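The box came up the stairs with me in two trips, one for the kit and one for the power brick and the clamp I'd left in the car. It was a cold, dark evening in December and I had promised myself I would only unpack it and read the booklet. By 11 I had the base together and was looking for my small screwdriver under the couch. So that tells you something about the Lencho, I guess, or about me!

If you haven't run into it yet, Lencho is a desktop robot arm you put together yourself. It's sold by Fulari, a small outfit out of Sillulside that used to do spare parts for hobby printers, and they let me keep one for 30 days and do whatever I liked with it. You get a bag of printed white parts, the servos, a little driver board, cables, a power supply and a paper booklet (a real one, stapled, hooray). You bring a computer and a table and a fair amount of patience.

I want to talk about the build first, as that's where most people will either fall in love or give up. The booklet has 172 steps. I know! But a lot of those are things like "turn the part over," and I would much prefer that to one of those guides where a single drawing hides six screws and a spring. The base and shoulder go fast. The elbow is fine. The wrist is where I said some words, since two of the brackets are nearly the same shape and only one of them leaves room for the cable. I got it wrong, took it apart, got it wrong again and went to bed.

Kidus Degefa, who wrote the booklet and answers most of the email at Fulari, told me the wrist brackets are the thing he hears about most. "We're going to put a letter on each one," he said. "I should have done it in the first batch." He was very nice about my email, which had been sent at a quarter to one in the morning.

Once it's together you calibrate each joint, and then you can drive it. The software is called Faler and it comes with the kit. You can move the joints one at a time with sliders, or save a set of positions and have the arm run through them, or do both in the same sitting, which is how I ended up working. The sliders are good fun and a terrible way to get anything done. Saved positions are the way to go.
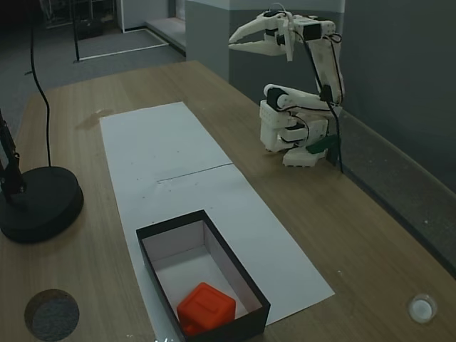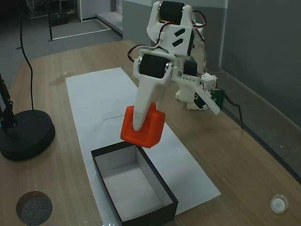 Picking things up is what everybody wants an arm like this for, and it's what I spent most of my month on. The fingers on the Lencho are long and come to a point, and I had my doubts about them when I took them out of the bag. I figured I'd be swapping them for something stubby with rubber on it by the second weekend. But a pointed finger can go where a fat one can't, and with an orange-red block that has a recess in its face, you can bring the tip right into the recess, over an open box with a white inside. I like being able to see exactly where the tip is headed, too. With wider pads I'm always guessing. The downside is that a point doesn't give you much to hold with, so if your saved position is off by a little, the block turns on you. Slow the last bit of the move way down. Faler lets you set the speed for each position by itself, and I wish the booklet made more noise about that, because I only found the setting by clicking on everything.

Now for the grumbling. The cables run along the outside of the arm and they loop out pretty far at the wrist. You need that slack or the joint won't turn all the way, but I spent a lot of time with one eye on them, and I'd happily pay a bit more for a few clips. The servos also make a whine that my dog took personally. It's okay with the door shut. And Faler has no undo — if you save over a position, it's gone, and you get to find it all over again. I started keeping the good ones in a notebook, like recipes.

Fulari also sells a help session with the kit, and you can add it later if you get stuck. It's a video call, you share your screen, and somebody goes through the calibration with you joint by joint. I tried it for the shoulder, which had a lean to it after my second rebuild, and we had it sorted before my coffee was gone. If you've never put one of these together, get the session. If you've built a printer or two, you can skip it and spend the money on spare screws (the tiny ones for the wrist, trust me, they roll).

Who's it for? A patient teenager would have a ball with it, and so would a parent who pretends it's for the teenager. I wouldn't buy it if you need something that does the same job all day without being checked on. Mine needed its positions touched up every few evenings, usually after I'd bumped the table.

I've asked Kidus if I can hang on to it past the 30 days, and he says I can have it until the lettered brackets are ready, at which point he wants me to take the wrist apart again and tell him if it's any easier.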